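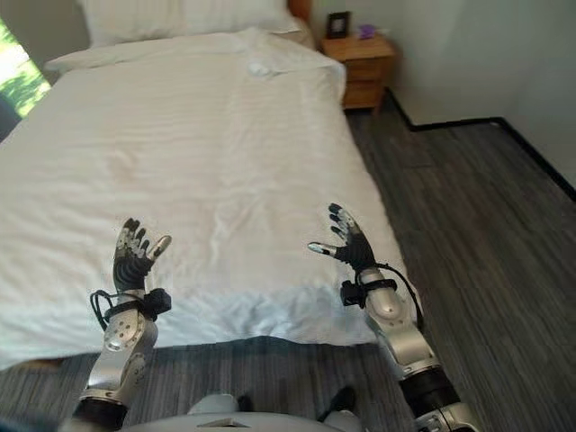
I went over to Wetport for the Berchtold open day, mainly to see whether a machine can make a bed. I made beds for a living for nine years at a guest house in Stoltville with 24 rooms, so I had opinions before I got there. I had expected some kind of frame with clamps. Lender, their robot, has two silver arms and a pair of dark hands with proper fingers, and it holds them out over the foot of the bed with the palms facing each other, much as I would before picking up the duvet. The bedding was white with a faint stripe in it. We had something very like it in Stoltville and it shows every crease.

The tickets were free but you had to book, and they had let 280 people in across the day in small groups. Mine was the second one after lunch. We stood along the wall and were asked not to step past the tape. Ursina Ammann ran the session. She works on the hands and she had plainly given the talk several times already, but she took questions as they came and didn't rush anyone.

She started with why they picked beds. A box is the same shape each time you lift it. A duvet isn't, and the machine has to work out where the edge has got to after every pull. I could have told them that. With a big duvet you spend half the time finding the corners.
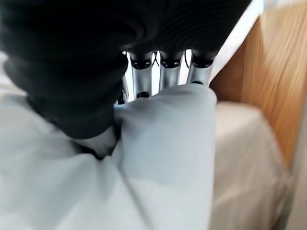
What I hadn't thought about is how much of the job I used to do by touch. You push your fingers under the edge and you know if you've got one layer or two. Ursina said this is where most of their failures come from. The hand closes, takes the cover and leaves the filling, or takes the duvet and the sheet together. There are cameras down at the wrists as well as the one in the head, and those help, but when the hand is right up against the cloth there isn't much to look at except cloth.

In our session it had four goes. The first went wrong early on. It pulled from one side only and the whole duvet went skew, and someone had to come and put it straight. The second and third were fine, slow but fine. On the fourth it let go too soon and then stood still until Ursina stopped it. She told us they had logged 237 attempts in that room since the spring and that she would be pleased if a third of them counted as good. I liked her for saying so in front of visitors.

A man near the door asked whether it was doing this by itself. Partly, she said. Some of the movements are learned from a person guiding the arms, and on the day they were mixing the two. He wanted a percentage and she wouldn't give him one.

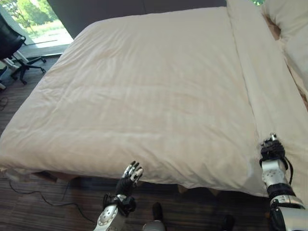
*Right hand on the duvet, left hand at the front edge.*

Brigitta Leitner came with me. We worked the same floor for most of those nine years and she timed the second go on her phone. It took a little over six minutes to get the duvet flat. We were allowed that long for the whole room on a busy changeover, bathroom excepted, and I said this to Ursina afterwards, not to be rude. She wrote it down. She then asked us how we did the pillow end, and we ended up showing her on the spare bed next door. Brigitta folds the top back before she does the sides. I do it last. We have never agreed about it.

I did ask about the fingertips, as I wondered if they would mark the linen. They wash the covers more than they would like, apparently, but snags have been rare. The sleeves on the hands get changed too. I didn't find out how often.
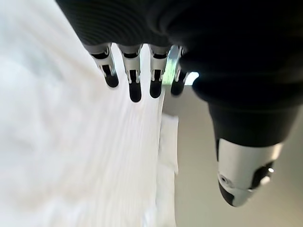

The thing it was best at, to my eye, was the small tidying at the edge. It brought the fingers down slowly and smoothed along the fold, and there were a few seconds when I forgot to be critical. It was worse at anything that wanted a good shake. You air a duvet by throwing it up and letting it fall, and they don't let the arms move that fast with people in the room.

Would I have wanted one in Stoltville? For lifting mattress corners, yes. My back would have voted for it. For the rest I don't know. The stairs would have finished it off on the first morning, and Ursina said stairs are somebody else's department.

There was tea afterwards in the front office and a table of leaflets. I brought one home and haven't read it. They are planning another day in November and hope to show it changing a pillowcase, which I think is harder than the duvet, and Brigitta thinks is easier. We have put our names down. Booking is through Berchtold's front desk. The bus from Stoltville stops at the end of their road, but check the return times before you go, as we had to wait fifty minutes for ours.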